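Ternden Exhibit Cabinet

Lockable storage for court exhibits, case papers and property held in evidence

Supplied by Vellik
Page last revised 5/10/22

The Ternden Exhibit Cabinet is intended for court buildings, police property stores, coroners' offices and solicitors' practices which hold exhibits before, during and after a trial. It provides separate locked compartments, each with its own key and its own entry in the cabinet register, so that the exhibits in one case may be kept apart from those in another.

The cabinet is made of welded steel and finished in pale grey. It is delivered fully assembled and is fixed to the wall behind it with the bolts supplied. Customers who intend to place the cabinet against a partition wall should ask for a site visit before placing an order.

Compartments

The standard cabinet has 8 compartments of equal size, arranged in two columns. Each will take a full set of lever arch files standing upright, or bagged items laid flat on the removable shelf. The tall version has 11 compartments, of which 3 are double height and are suitable for coats, tools and other long items.

Each compartment door carries a card holder for the case name, the exhibit references and the name of the officer responsible. The card can be changed only when the door is open. A small hole in the door edge allows a numbered seal to be fitted by those customers whose own rules require one.

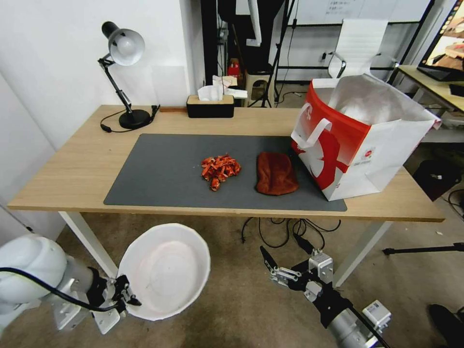 Desk with grey mat, adjustable lamp and shopping bag.

Locks and keys

Every compartment is fitted with a Hidayat lock as standard. No two compartments in the same cabinet share a key. Two keys are provided for each lock, and the second is normally kept in the sealed key envelope supplied with the cabinet. A master key is not provided unless it is requested in writing by the person named on the order as the responsible keyholder.

The Hidayat lock holds its key until the door has been properly closed. A compartment cannot therefore be left open by a member of staff who has taken the key away. Where a key is lost, the lock must be replaced and the loss recorded in the register. Vellik does not cut further copies of existing keys.

Customers replacing an older Ternden cabinet should note that keys from the earlier range will not fit the present one. The older locks remain available as spares, but they can no longer be fitted to new doors.

The cabinet register

A bound register is supplied with each cabinet. Every page has columns for the date and time, the exhibit reference, the reason for removal, the name and signature of the person removing the item, and the name and signature of the person receiving it back. Pages are numbered in print and cannot be taken out without leaving a visible stub.

The layout was revised in July following comments from customers with busy court lists. The column for the reason has been made wider, and there is now a separate space in which to record that an exhibit has been shown to the jury and returned on the same day. Registers in the former layout may still be used until they are full – there is no need to copy old entries into a new book.

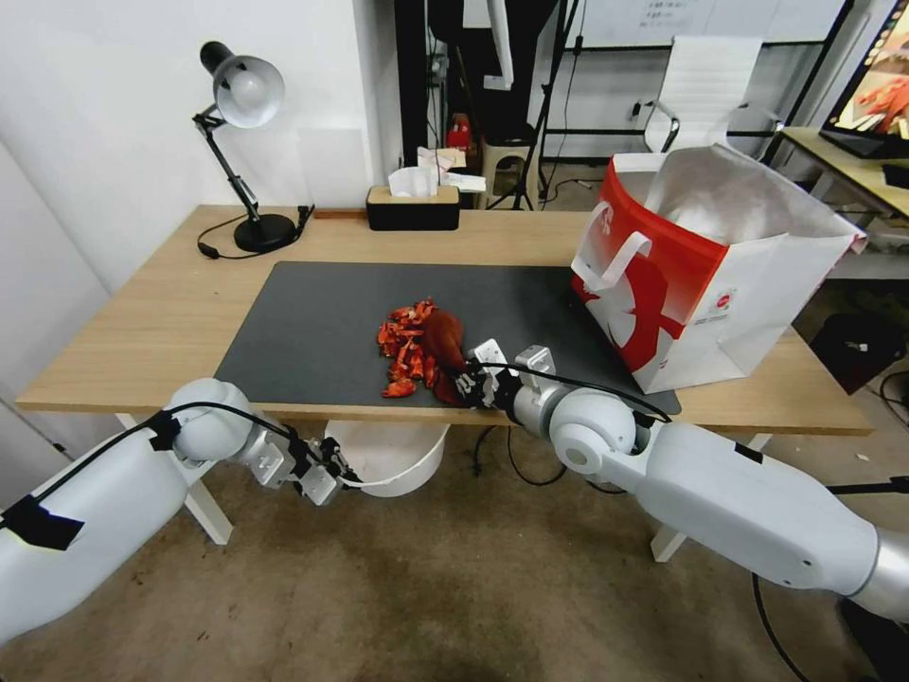

Additional registers may be ordered singly or in packs of 5. Each has a label on the spine for the cabinet number and the dates covered, and completed registers should be kept for as long as the customer's own policy on case records requires. Customers who keep their main record on a computer may wish to use the register as a signed paper copy, and the exhibit reference column is wide enough to take a printed label.

Where exhibits move between buildings, the Ullo transfer book should be used in addition to the register. It is sold separately and produces 3 copies of each entry: one for the sender, one to travel with the exhibit and one for the receiving store.

Items which should not be stored

The cabinet is not refrigerated and is not suitable for biological samples, food or anything else which may decay. Nor is it suitable for firearms, ammunition, fuel or fireworks, which are subject to their own rules on storage. Cash and jewellery should be placed in a safe. The cabinet is not fire rated, and original documents which could not be replaced may call for stronger protection.

Wet clothing must be fully dried in a proper drying cabinet before it is bagged and stored. Damage caused by damp items is outside the guarantee.

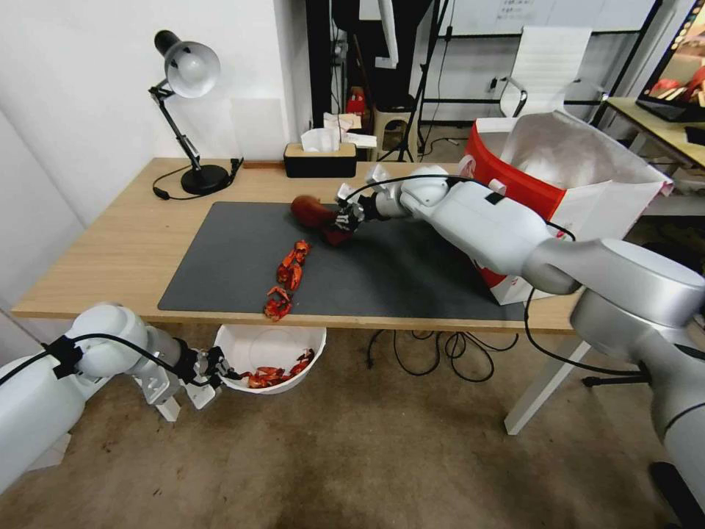
Crayfish shell held above the desk mat.

Delivery and fitting

Delivery is made to the room in which the cabinet is to stand, provided that there is level access or a lift of suitable size. The fitting team will need the names of two members of staff who can be present throughout. Court buildings with security searches at the entrance are asked to tell the reception desk in advance, as the team will be carrying drills and other tools.

On completion, the keys are counted out to the responsible keyholder, who signs for them on the first page of the register. The team will not leave keys with any other person.

Guarantee

The steel body and doors are guaranteed for 8 years and the locks for 5. The guarantee covers faults in materials and workmanship. It does not cover doors which have been forced, whether by an intruder or by the customer following the loss of a key.

Questions from customers 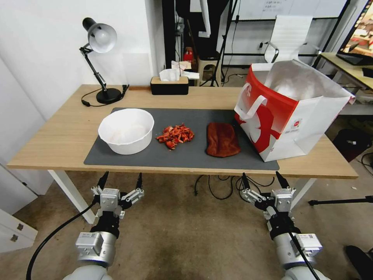
Can a compartment be opened if the officer who holds the key is away?

The responsible keyholder may break open the sealed key envelope and use the second key. The reason should be written in the register, and the key should be placed in a fresh envelope and signed for afterwards.

Can one case be spread over several compartments?

Any number may be used. A separate card should be completed for each door, and the register entry should give the compartment number beside the exhibit reference.

Is training offered?

A short session on the locks and the register is included with fitting. Further sessions for new staff can be arranged at the customer's own premises.

Enquiries

Orders and site visits: Maj-Britt Isaksson
Locks, keys and spare parts: Sekar Ong
Registers and transfer books: Florence Dhillon

Prices are given on written request. Please state the version required, the type of wall and the name of the proposed keyholder.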